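Section 4. Packing Small Items for the Sirstead Shelf

4.1 Purpose

This section sets out how small household items are to be sorted, boxed and labeled before they are placed on the Sirstead shelf unit. It applies to all shared rooms at the Pirkoddale site. Assembly of the shelf unit is covered in Section 2.

4.2 Before You Begin

Place the packing table on a level floor and wipe the surface with a dry cloth. The Plunorach small carton is supplied flat and weighs 71 grams. Check the score lines before use. Cartons with a torn flap should be returned to the supply cabinet and marked for recycling.

CAUTION: Do not stack more than four filled cartons on one shelf.

4.3 Sorting the Items

1. Set out everything that is to be stored. Leave space in the middle of the table for the carton.

2. Keep soft toys apart from food. Fresh fruit, such as an apple, is not to be boxed and should go back to the kitchen the same day.

3. Leave goods that are still in a plastic bag in the bag until the carton is ready.

4. Keep a pen within reach for the contents slip.

5. Lay the flat carton on the table and raise the flaps by hand.
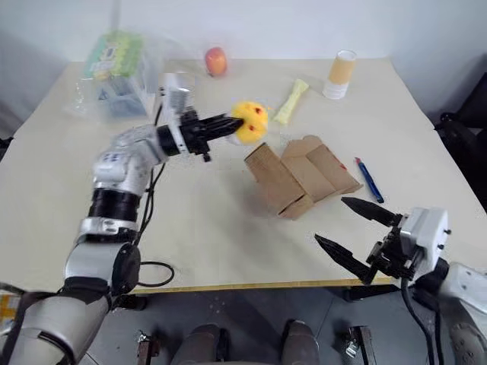

Yiran Tian asks that soft toys always go in last, on top of anything with corners, and notes that a toy pressed under a heavy package for a month does not regain its shape. The request has been adopted for all rooms and is reflected in step 4 of the next part.

4.4 Filling and Closing the Carton

1. Square the carton and fold in the bottom flaps. Press along each fold until the base lies flat.

2. Place heavier packages on the base.

3. Stand paper cups upright in a corner. Cups that have been used must be thrown away.

4. Add soft toys last. Do not force them under the flaps.

5. Write the contents on the slip and lay it on top.

6. Close the top flaps and apply one piece of colored tape to the top face. Red tape marks a carton for the Sirstead shelf. Blue tape marks a carton for the Mao cabinet.

NOTE: An empty carton may be closed and taped in advance to reserve a shelf position. Write "empty" on the contents slip in such cases. 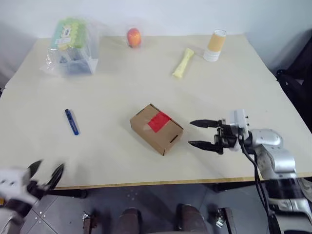 7. Carry the carton with both hands, supporting the base. Place it on the shelf with the taped face up.

8. Enter the carton in the room log. Each log sheet has 100 lines. When a sheet is full, file it in the binder and start a new one.

4.5 Clearing the Table

Return pens to the tray and put away any item that was not packed. Remove tape scraps from the tabletop and from the floor beneath the front edge. Flat cartons left over are to be stored on their side in a dry place.

CAUTION: Do not leave plastic bags within reach of small children.

Contents are reviewed each May. Cartons without a log entry will be opened and sorted again in accordance with 4.3.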